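Valora Opens Coffee Corner Service for Small Offices

Pilot with 18 offices leads to a regular offer from October

ZEKITZ, June 18, 2023 – Valora, a supplier of furniture and equipment for small workplaces, today announced the start of its Coffee Corner service. With this service, a company receives a complete place for making coffee, including the table, the machine, the glasses and the trays, under one monthly contract.

Many small offices have no kitchen. The coffee machine often stands on a filing cabinet or on a window sill, and the used glasses are collected on the nearest desk. Valora has worked on this problem for 2 years together with its design partner Qian, and the result is a set which needs only one free wall and one power outlet.

The pilot was held in 18 offices in the Zekitz region, each of them with fewer than 88 employees. The participants asked mostly for two changes: a larger tabletop, so that a person can put down a laptop while the coffee is running, and a tray that is easy to carry to the sink. Both wishes are included in the final version.

Customers can choose between four sizes of table, all in wood with a clear finish. A capsule coffee machine is part of every set. Capsules are delivered once a month, and used capsules are taken back at the same visit. The cleaning of the machine remains the task of the customer – a printed guide is included.

"We have learned that people do not need a big kitchen to enjoy a good break," Valora said in a statement. "They need a table which is not used for something else, and a machine which is always ready."

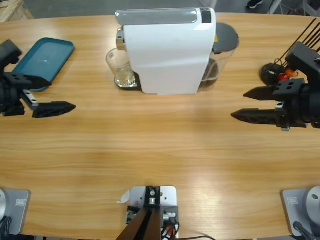

White capsule coffee machine with a clear glass under the spout, and a teal tray on a light wooden table.

Orders for the Coffee Corner are open now to companies in Zekitz and the neighboring towns. First deliveries will be made in October. Installation is done by the service company Orkix and is included in the monthly price. Offices which participated in the pilot may keep their present set or exchange it for the new one without extra cost.

About Valora

Valora rents and sells furniture and equipment to small offices, medical practices and workshops. The company has its main office and its showroom in Zekitz.

Press contact: Valora Press Office, Zekitz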